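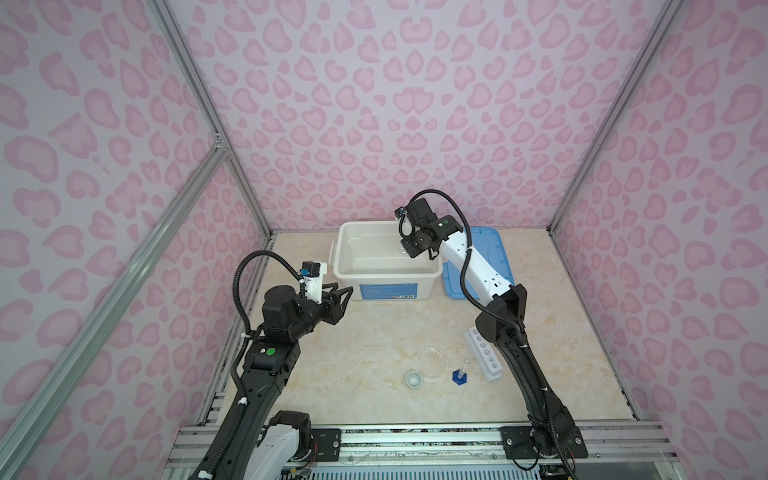

Pink leopard-print wall panels and a marble-patterned tabletop.

Gavalia Storage Label Collection: README and Data Card

Last updated: January
5 min read
20 shares | 3 comments

Summary

The Gavalia Storage Label Collection is a set of written labels transcribed from containers in shared workrooms, supply closets, and school storage areas. It was compiled by the Charpentier Office for Records Practice to support the study of how people name, group, and relabel everyday supplies. The collection contains text and coded fields only. Each record corresponds to one label on one container at the time of transcription.

The collection is intended for librarians, records managers, teachers of information organization, and researchers interested in informal naming. It may also be of use to offices preparing a labeling policy of their own.

Contents of the release

The release consists of 3 files.

labels.csv holds the transcribed wording and the coded fields.
sites.csv holds a short description of each site type. Site names are not included.
codebook.txt defines every code and gives the rules for borderline cases.

All files are encoded in UTF-8. Fields are separated by commas, and any field that contains a comma is enclosed in double quotation marks. Line breaks within a label are recorded as a vertical bar with a space on either side.

Fields in labels.csv

record_id: a unique identifier, stable across releases.
site_code: links to sites.csv.
container: the general type of container, such as bin, drawer, shelf, jar, or folder box.
label_text: the wording as written, including misspellings.
label_color: the main color of the label stock, where recorded.
position: front, side, lid, top, or hanging.
method: handwritten, printed, stamped, or mixed.
layered: yes if an older label is present underneath, no if not, blank if unknown.
notes: free text entered by the transcriber.

Collection method

Sites were invited to take part through the Standdale regional records network. Participating sites received a transcription sheet and a short set of instructions. Transcribers copied each label exactly as it appeared and did not correct spelling, expand abbreviations, or translate. Where a label could not be read with confidence, the unreadable portion was replaced by a pair of square brackets.

Every sheet was entered by one person and checked against the original by another. Disagreements were settled by reference to the codebook. Entries that could not be settled remain in the file and carry the word "open" in the notes field.

Containers without any label fall outside the collection. Users should therefore not treat the files as an inventory of what a site owns — only as a record of what it chose to name.

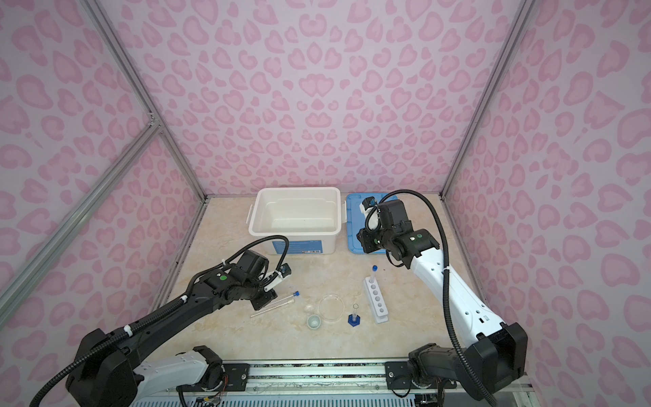
Label position is coded separately from container type, and the two fields should not be combined when totals are reported. Position is always judged from the side a person faces when reaching for the container. Color is recorded in plain terms, with no attempt to match a commercial shade. A white plastic bin with small handles at its sides and a blue label on its front face would be entered with container as "bin," position as "front," and label_color as "blue." The color of the container itself is not coded in this release. Flat trays are entered under "other" unless the site sheet lists them as drawers.

Known limitations

Handwritten labels are better represented in school storage areas than elsewhere, and comparisons between site types should be made with care. Labels in languages other than English appear in the file but have not been coded for meaning. Abbreviations are common, and many can be understood only by the people who work at the site.

The layered field was added in version 2. Records carried over from the first version are blank in that column. A blank must not be read as "no."

Label dates were not collected. Where a date forms part of the wording, it appears in label_text and should be treated as wording only.

Privacy

Personal names were removed before release and replaced with the tag NAME. Room numbers and telephone extensions were replaced with the tag LOCAL. Users who find a name that was missed are asked to report the record_id and to avoid repeating the name in the report.

Tools

The files open in any spreadsheet program. Sites that submitted sheets through Stastatance, the entry form used for this project, may request a copy of their own records in the same layout. Stastatance is not needed to read or analyze the release.

Terms of use

The collection may be used for teaching, research, and internal planning. Redistributed copies must include this README and the codebook. Altered copies must be marked as altered, with a brief statement of the changes made.

Suggested citation: Charpentier Office for Records Practice, Gavalia Storage Label Collection, version 2.

Corrections

Corrections are reviewed in the order received. A report should give the record_id, the field concerned, and the proposed change. Accepted corrections appear in the next release — the record_id is kept, and the earlier value is moved to the notes field.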